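Students teach a humanoid robot the work of the parts bay
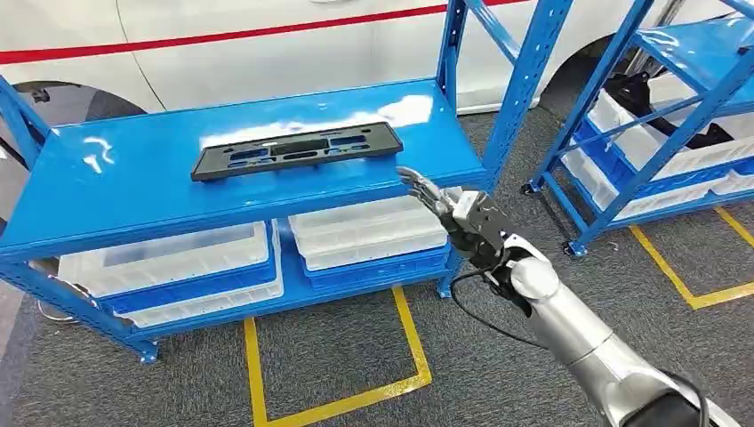 The final-year automation course at the Ganier Institute has given its project group a single assignment for the whole of the second term: to have a robot take a car part from a shelf and put it where a fitter would want it. Ülle Hunt, who has led the course since it was set up, describes the assignment as deliberately plain.

"When students apply to us they expect to build something spectacular," she says. "We ask them to pick up a licence plate frame. By the third week they understand why that is enough for a term."

The frame is a flat piece of black plastic with slots along its length, and it lies on the top shelf of a blue steel unit. Mrs Hunt chose it after the group had tried several thicker parts. A thin object on a hard surface leaves very little room for the fingers, and the glossy paint of the shelf throws back the overhead lights, so that the vision software has to separate the part from the glare.

"We discussed painting the shelf matt," she says. "The students voted against it. Their argument was that a workshop would not repaint its furniture to please us, and I was rather proud of them for that."

The group consists of 21 students, divided between motion, vision and what the course handbook calls cell layout. The last of these is the least popular at the start of the year. It covers the position of the shelving, the bins and the vehicle, and the yellow tape on the carpet that shows where each unit belongs. The units stand on castors and are easily pushed out of place, and a small error on the floor becomes a missed grasp at the shelf.

"The tape was put down by two students who had no wish to be on that team," Mrs Hunt recalls. "They now correct everybody else. If a shelf has been moved by the width of a thumb they will find it before the robot does."

Each team must record its attempts in a shared log, including those that fail. The requirement for the term is 500 logged attempts, of which the first 200 are made at reduced speed with a supervisor holding the stop button. Mrs Hunt reads the log every evening and returns it with comments by 9 a.m. She is strict about wording. An entry that says only "did not work" is sent back.

"I want to know which finger touched first," she says. "I want to know whether the hand came in too high, or whether the part slid. Students write very long essays for other subjects and then give me three words about a machine they have been watching all afternoon."

She speaks with equal firmness about the hand itself. A simple two-jaw gripper would be cheaper, and the institute uses them in the first year. The jointed hand was introduced for the final year so that students would have to decide how the fingers should be shaped before contact — a question which, in her view, cannot be learned from a textbook.

The project will be entered this July in the Sostia student challenge, where teams are asked to supply parts to a mock assembly station. The institute entered once before, under the team name Florkero, and did not reach the final round. The name has been kept at the students' request.

Asked whether she expects a better result, Mrs Hunt declines to make a forecast. The rules have changed, she points out, and parts may now be laid at any angle on the shelf. The vision team is working from the Butkienė method, a departmental procedure for estimating the direction of long, flat objects, and has still to test it with the part turned towards the back.

"They have asked me for another fortnight," she says. "I have given them a week, and the key to the laboratory."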